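The counter gets wiped first. Mariann Juhász does it at the end of the day, before anyone has a chance to put a cup down on it, and she lifts everything off to do it properly.

She has looked after the front room at Wilberg since April. The marble top came with the building and it shows every crumb. Her rule is that only two things live there for good, a book and a pot of flowers. Anything else goes to a shelf or into a drawer by night.

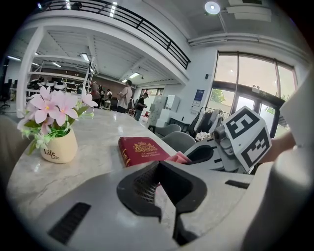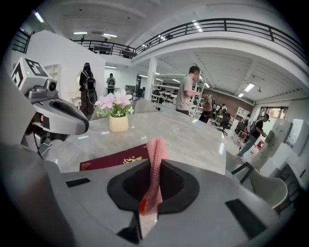

The marble top at Wilberg, with the dark red cover and the pink flowers.

2 min read

The book is "A Treasury of World's Classics," with a gold crest on the cover. Benedek Bárány found it in a box of secondhand hardcovers and paid 9 dollars for it. He has read 10 pages. Juhász keeps it flat, because standing up it slid on the polished stone.

The flowers are artificial. Their cream pot says "Life" on it, which Bárány would have left in the store. Juhász likes it. She dusts the petals with a dry paintbrush and uses a soft cloth on the gold lettering of the book, never a damp one.

Bárány wants a lamp there next. She has told him to measure the drawer.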